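# Chapter 9: Sorting Tubes in a Simulated Cell

Until now, your programs have moved the arm through open space. In this chapter the arm has to handle small parts that stand close together, and a mistake of a few millimeters matters. You will work in the Gisico simulator, as in the earlier chapters. Teams that have access to a real arm can move to it in Chapter 11, after their code passes the checks here.

The project comes from the Flurkincombe student challenge, which asks teams to move capped tubes between numbered positions in a set of racks. Scoring is simple. A tube in the correct hole earns points, a tube in the wrong hole earns none, and a tube dropped on the mat ends the run. Your team may restart as often as it likes during practice, but the final trial is a single run.

Before you write any code, open the project file and look at the cell from more than one viewpoint. Find the numbers on the racks and the small triangle that gives their direction.

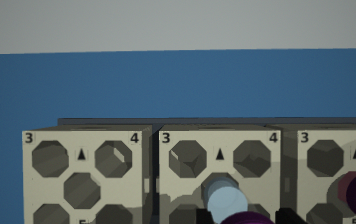
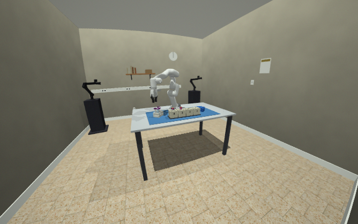 Each team of three or four students should divide the work as follows:

- **Layout:** record the position of every rack and hole in the table's coordinate system.
- **Motion:** write the approach, grasp, lift, and release steps.
- **Testing:** run the program, log each result, and report faults to the other two roles.

Change roles after each section — everyone should have written some motion code by the end.

Keep the log even when a run goes badly. One class at Prolitska saved 953 runs over a term and found that 111 of the failures had the same cause: the gripper opened before the tube was fully seated. The fix took one line of code. Without the log, the team would have kept adjusting the grasp, where there was no fault.

## 9.1 Frames and Offsets

Every hole has a position, but you do not need to enter each one by hand. Measure one corner of a rack, then store the holes as offsets from that corner. If the rack moves, you change one value and the rest follow.

Load the file `rack_start` and set the arm speed to 37 percent. Leave it there until Section 9.4.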